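Speaker notes: The Nightstand Problem
Palesa Tshabalala, housekeeping session, after the coffee break

Slide 1. Say who I am. Two years at the Grendon, 102 rooms, before that front desk. Thank Paraskevi Konstantinidis for the room-check figures. She did the counting, I only did the complaining.

Slide 2. The number. Last June our inspectors logged 1,819 small faults in guest rooms. Pause here. The bathroom was first, as everyone expects. Second was the nightstand. Ask for hands: who has the nightstand on their checklist as its own line? Most places fold it into "bedroom surfaces."

Slide 3. What ends up on it. A phone, a remote, whatever the guest leaves. On a round top there is no back edge to line things up against, so every attendant sets it differently. Our rule now: phone toward the wall, remote beside it, cord clear of the front.
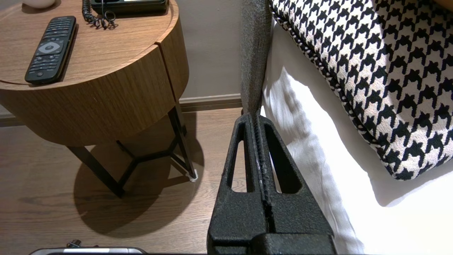 Slide 4. Cords. A coiled phone cord collects dust on the inside of the curl. Wiping along it does very little. Hold one end, stretch it gently, run a damp cloth down it, let it go. It takes a few seconds. Do the demo with the cord in my bag if the table is big enough.

Slide 5. Remotes. Wipe the buttons, then the back, then the battery cover. Dry cloth last. Don't spray the remote, spray the cloth. (Someone will ask about plastic sleeves. We tried them and guests took them off.)

Slide 6. Under and behind. Thin metal legs show dust more than a solid base does. Check where they meet in the middle and check the foot pads. If a pad is missing, the leg marks the floor. Report it the same day. Keep 6 spare pads on each cart.

Slide 7. Drawer. Open it every time, even on a stayover if the guest has asked for full service. Don't move anything.

Questions. If short on time, skip slide 7 and send people to the handout by the door.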